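Oat drinks: is anyone else's coffee splitting with the new Pludby?

Food and Drink > Groceries > Dairy and alternatives

harborlunch
Started this because I can't find it discussed anywhere. I've bought Pludby oat drink for years, the barista one in the gray carton. Since February it splits in my coffee. Small flakes on top, thin liquid underneath. Same beans, same pot, same mug. I've been through 2 cartons from different stores and both did it.

The front of the carton looks the same. The back now says "improved recipe" in small type. Has anyone compared the ingredient lists?

tinroof_54
Mine is fine. Are you shaking it?

harborlunch
Yes, I shake it.

mid_shelf
I keep old cartons for seed starting so I could compare. The old list was water, oats, canola oil, acidity regulator, calcium, salt, vitamins. The new one has sunflower oil in place of canola, and the acidity regulator is gone. That regulator is what keeps it from curdling in acidic coffee. If you drink a light roast you will see it split. With a dark roast you may never notice.

harborlunch
That fits. I drink a light roast.

tinroof_54
And I drink a dark one, so there we go.

quartermile
Good that they took it out. People complain that these products have too many additives, then a company removes one and people complain about that. You can't have it both ways.

mid_shelf
Those may be different people complaining. I didn't mind the regulator. It's a phosphate salt and there was very little of it. If they sell it as a barista product it should work in coffee, and that's the whole claim on the front.

quartermile
It works in most coffee. Let the pot sit a couple of minutes before you pour it in. Or put the oat drink in the cup first and add the coffee slowly.

harborlunch
I tried adding the oat drink first this morning. Fewer flakes, still some. I'm not going to let my coffee cool down to suit a carton.

brackenfold
I work in a small cafe and we switched away from Pludby over this. We had it in the fridge when the recipe changed and started getting cups sent back. The sales rep told us to steam it to a lower temperature, which helped a bit with lattes and did nothing for filter coffee.

We tried Fanov and Sivier after that. Fanov holds together well but it's sweet, and some regulars didn't like it. Sivier is plainer and foams less. We ended up with Sivier for filter and Fanov for steamed drinks. It takes up more room in the fridge and the new staff mix them up, but nothing has come back since.

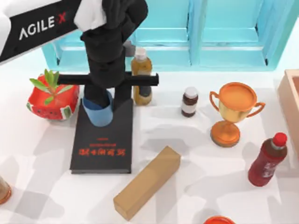

The price difference was small when we bought by the case. At the grocery store near me the gap is bigger, and Sivier is often out of stock. If you only want one carton at home, I'd try Fanov first and see if the sweetness bothers you. You can use less of it than you would of Pludby.

tinroof_54
Fanov tastes like the bottom of a cereal bowl to me. I can't drink it in coffee. It's good on cereal, for obvious reasons.

pinto_and_rye
Why is it so sweet? Is there sugar added?

mid_shelf
No added sugar on the carton I looked at. The enzymes used to break down the oats turn starch into maltose. How long they let that run decides how sweet it ends up. It still counts as sugar on the label, so check the grams per serving if you care about that.

pinto_and_rye
Thanks. I do, so I'll check.

oldgrainstore
I'll be the one to say it. Use milk. My family has had a dairy counter since 1954 and I have never had a customer come back because the milk split in fresh coffee, unless it was past its date.

quartermile
Not much help to anyone who can't drink it.

oldgrainstore
There's lactose-free milk for that. We sell plenty of it.

harborlunch
It's an allergy in my house, not lactose. My son can't have milk protein at all, so we keep one kind of carton in the fridge and everybody uses it.

oldgrainstore
Fair enough. I take that back in your case. For everyone else I stand by it.

brackenfold
We sell both and both sell. I don't see why it has to be an argument every time.

sevenspoons
Has anyone tried Samir? It's a soy drink, not oat. My store puts it on the bottom shelf with the rice drinks. It was the one that curdled worst when I bought it a few years back, but they changed it too and I've had no trouble since. It has more protein than any of the oat ones. There is a bean taste. You get used to it or you don't.

tinroof_54
I didn't.

mid_shelf
Soy usually splits more easily than oat because of that protein, so they must be buffering it. I'd be curious what the label says.

sevenspoons
It says potassium phosphate.

mid_shelf
Then that's the same sort of thing Pludby took out.

quartermile
A pinch of baking soda in the pot does the same job. You can do it at home and keep buying the brand you like.

harborlunch
I tried that just now with a very small pinch in the mug. No flakes. The coffee tastes flat, though, and a little salty. Maybe I used too much.

quartermile
You did if you can taste it. Try stirring a pinch into the whole carton and shake it well.

harborlunch
I wrote to Pludby as well. They replied with a coupon and a paragraph about how oats are a natural product. No mention of the regulator.

pinto_and_rye
Was the coupon for the same product?

harborlunch
Yes. I'll use it for pancakes. I picked up a carton of Fanov on the way home and will report back after breakfast.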